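Wodov Opens Room Reset Workshops to Guesthouses in Grarnholm

Free October sessions teach small lodging teams a calmer way to clear a bedroom between guests

GRARNHOLM, October. Wodov, the housekeeping training studio on Amaral Street, is opening its Room Reset workshops to every guesthouse, hostel and student residence in town, and we could not be happier to get going. The sessions were first run for the team at the Brurnar guesthouse last spring, and word got around (housekeepers talk!). We now have 128 places to give away, and they are free to anyone who cleans rooms for a living or is thinking of starting.

Each workshop lasts 40 minutes and takes place in a furnished practice bedroom with a real bed, real carpet and the kind of mess people leave behind when they check out in a hurry. Groups are kept to 4, so everyone gets a turn on the floor instead of watching from the doorway.

The method starts low. Litter comes up first, while the bed is still as the guest left it, and the bin travels with the cleaner so there are no trips back and forth across the room with a handful of wrappers. Then come the slippers, the forgotten clothes and the bedding, and the vacuum goes over the carpet last. Teams at Brurnar told us they liked how quickly it became a habit, and a few of them now do their own bedrooms the same way.

We also spend time on the small decisions. Is a bent bit of cardboard trash, or did it come out of something the guest will call about tomorrow? Where does a left-behind sweater go, and who writes it down? Every house has its own answer, and participants are welcome to bring theirs along and compare.

Sessions start at 10 a.m. and 2 p.m. Wear flat shoes and clothes you can kneel in. Gloves, liners and coffee are on us.

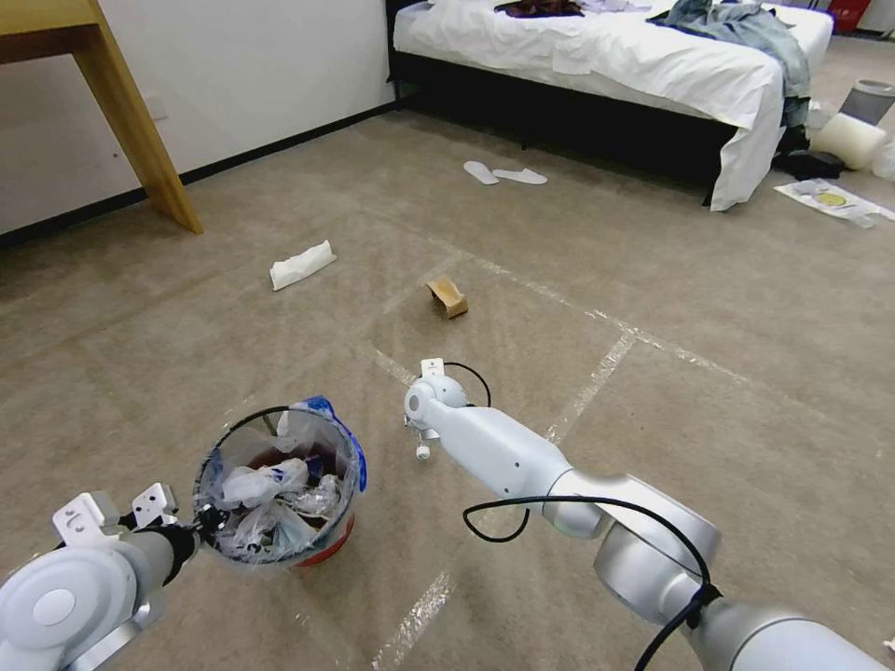

HOUSEKEEPING & ROOM CARE

Litter pickup is the opening exercise. A crumpled napkin and a small piece of brown cardboard are still on the carpet, with a pair of white disposable slippers closer to the bed, and the lined bin already holds a good load of plastic bags and wrappers. The maroon garment on the bed belongs to the next part of the lesson, which covers lost property and how to label it.

Places can be reserved at the Wodov front desk or through the bookings page. Houses sending more than one person should list everyone on the same form. A follow-up series on bathrooms is planned for the winter, and workshop participants will get first pick of the places.

About Wodov
Wodov trains housekeeping teams for small hotels, guesthouses and shared residences in and near Grarnholm.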